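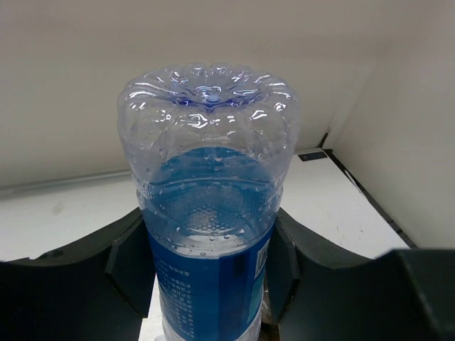 Draining Bottles the Slow Way

3/8/23

Hipólito Sepúlveda keeps a dish rack with no dishes in it. It sits on a shelf in his back kitchen, and its only job is to hold plastic bottles upside down.

"People rinse a bottle, shake it twice and put the cap back on," he says. "Then they open it a week later and wonder about the smell."

Sepúlveda runs Onby, a refill shop that sells dish soap, vinegar and laundry liquid by weight. Customers can bring their own containers or take a used one from a bin by the door. The used ones are mostly drink bottles, and he cleans all of them himself. Last year he put 1482 back into use. He knows the figure because he writes each batch in a notebook.

He starts with the base. On a lot of clear drink bottles the bottom is molded into rounded lobes, with grooves running in toward a sunken middle. The grooves help a thin bottle keep its shape, he says, but they also give leftover drink a place to sit.

"You look in from the neck and it seems clean. Turn it over and look at the base in good light. If there's a ring of old juice, you'll find it there."

His method is short. Warm water goes in, never hot, because thin plastic goes soft and the bottle won't stand straight afterward. He adds a little unscented soap, puts the cap on and shakes. He rinses with cool water until no foam comes out, then turns the bottle over and leaves it alone.

The part people argue with him about is the drops. A bottle that has been emptied can still have beads of water all over the inside wall. Some are large and run down when the bottle is tapped. Others are so small that they look like fog, and tapping does nothing to them.

"The big ones leave in the first 15 minutes," he says. "The tiny ones have to dry where they are. You can't rush those much."

He has tried. A paper towel pushed in on a stick left lint behind. A hair dryer bent the neck of one bottle — he kept it, and it now holds pencils. For a while he used a drying stand from a company called Brovow, but the pegs were too thick for narrow necks. The old dish rack did better, as long as the bottles weren't packed so close that no air could get in under them.

How long does it take? He gives them 2 days in dry weather. In May, when the kitchen is damp, he gives them longer and props the window open.

Labels are a separate matter. Sepúlveda used to peel every one. Now he leaves a wraparound label on until the bottle is dry, since it gives him something to grip with wet hands. Some come off in one piece after that. If the glue stays behind, he rubs it with cooking oil and washes the outside again.

He won't put anything meant for eating or drinking into a reused bottle. Soap and vinegar for cleaning are fine. Anything that held oil or milk goes straight to recycling, and so does a bottle with a crack or a cloudy patch that doesn't wash off.

The bin by the door holds 144 bottles when it is full. It was a little under half full on the morning of our visit, and two customers took one each while we talked. One of them held hers up to the window before she filled it.

"I like it when they check," Sepúlveda said. "I'd check too."

3 comments | 11 shares

Contact us | © Hosisow Neighborhood News | Back to top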